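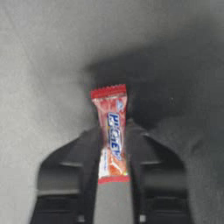

A small, individually wrapped candy bar.

How to Set Up a Snack and Candy Table for a Community Event

Packaged sweets are the simplest food to offer at a public event. They need no kitchen and no serving staff. The steps below apply to all groups using the halls at the Mostville Community Center.

Step 1. Estimate the quantity

Plan on two pieces per child and one per adult. For a hall booking of 75 guests, a case of 100 pieces is normally enough. For open events held on a Sunday, when families tend to stay longer, order a second case. Unopened cases may be stored in the Skalberg Room until the next booking.

Step 2. Choose wrapped items only

Each piece must be sealed by the manufacturer. Bulk candy, home baking and anything sold by weight require a separate food permit. Check that the outer bag or case carries a full ingredient list, and keep that list until the event has ended.

Step 3. Separate items that contain nuts

Use two tables if space allows. Where only one is available, place the items with nuts at the far end and leave a gap of at least an arm's length. Label both ends in large print. Do not move pieces from one end to the other during the event, even when one side is running low.

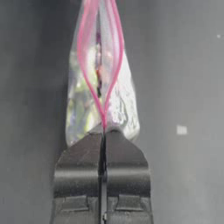
A bag, seen at close range.

Step 4. Open and set out the stock

Cut bags straight across the top with scissors - torn bags spill and cannot be closed again. Put out about a third of the stock at the start and refill every half hour. Keep chocolate away from windows and radiators.

Step 5. Assign a table host

One adult should remain at the table while it is open. The host answers questions about ingredients and keeps the labels in place. Hosts who are unsure about an ingredient should show the guest the printed list and offer no advice of their own.

Step 6. Close the table

Stop refilling 30 minutes before the end of the booking. Return sealed pieces to a lidded box, write the month on the lid and discard any piece with a split wrapper. Wipe down the tables and take the trash to the bins behind the Eze Street entrance.

Questions about storage or permits should be sent to Kamol Kongkaew, Hall Bookings, Room 121.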